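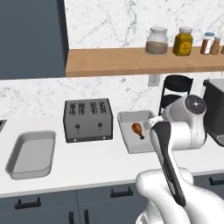 Gøran Westerberg asked on the tracker whether Stovineck still merges split entries by title alone, and the answer is no. From release 2 the merge key is title plus source code, so two recipes called "Sunday chicken" from different booklets stay apart.

Stovineck: household recipe text corpus
Last updated: Thursday, October 20, 2022

Contents
Plain-text recipes transcribed from two booklet series, Firnden and Harju. One file per recipe, UTF-8, line breaks as printed. Oven temperatures are kept in the original unit and never converted.

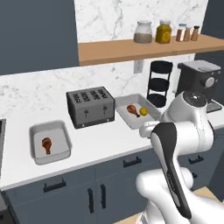

Category "poultry": drumstick in a white baking tray.

Fields
id, title, source, yield, ingredients, method, storage_note. Yield is free text and may be blank. Fractions are written with a slash. Handwritten margin notes are left out.

Known problems
Firnden entries scanned in September have doubled hyphens at line ends. The script kallesska_clean fixes most of them but also joins some words that should stay hyphenated. Files over 100 lines are skipped and listed in skipped.txt.

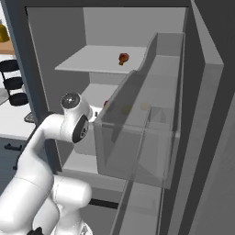 Category "storage": open gray unit with shelf and translucent bin.

Splits
Every 20th file by id goes to test. The rest is train. There is no dev split.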